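Como montar de novo uma torre usada: ordem das peças

Escrito por Vasilis Georgiev, para a oficina Tosent

Este guia serve para quem recebeu uma torre já aberta e quer voltar a pôr as peças sem forçar nada. O português não é a minha primeira língua, por isso escrevo em frases simples.

Antes de começar, desligue o cabo da corrente e deite a caixa de lado, com a abertura para cima. Toque no metal da caixa com a mão. Depois olhe bem para a placa-mãe e procure o socket do processador e os bancos de memória. Neste modelo há um banco acima do socket e outro abaixo. 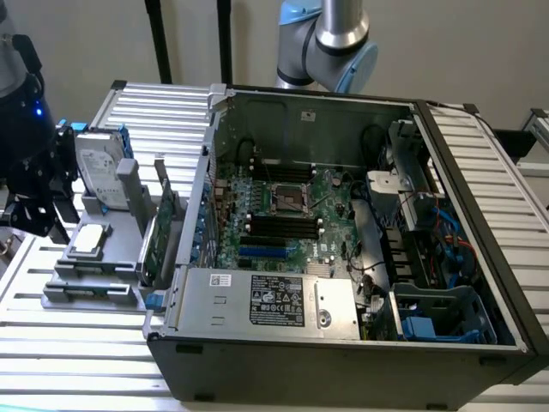 Interior da torre, com o socket e os bancos de memória vazios e a fonte em baixo.

Passo 1. Afaste os cabos. Os cabos de dados não devem ficar por cima dos slots nem presos debaixo da gaveta do disco.

Passo 2. Processador. Levante a alavanca do socket, pouse o processador na posição certa e feche sem carregar. Se a alavanca resiste muito, pare e verifique a marca do canto.

Passo 3. Memória. Abra os clipes brancos nas pontas e empurre cada módulo direito para baixo. Comece com 2 módulos e consulte o manual para saber em que slots eles entram.

Passo 4. Prepare a placa de expansão e o disco ao lado da caixa, antes de os montar. Eu gosto de os deixar em pé num suporte, assim os contactos não tocam na mesa.
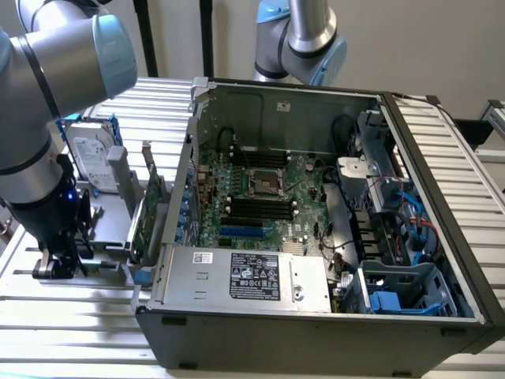
O disco Seagate na gaveta azul e a placa de expansão, no suporte à esquerda da torre.

Passo 5. Encaixe a placa de expansão no slot correspondente e aperte o parafuso do suporte metálico. A seguir, meta a gaveta com o disco até ouvir o clique e ligue os dados e a alimentação.

Passo 6. Monte o dissipador do processador com pasta térmica nova. Aperte os 4 parafusos em cruz, pouco de cada vez.

Ligue a torre primeiro sem a tampa lateral e entre na BIOS para confirmar a memória e o disco. Se faltar um módulo na lista, desligue outra vez a corrente e volte ao passo 3.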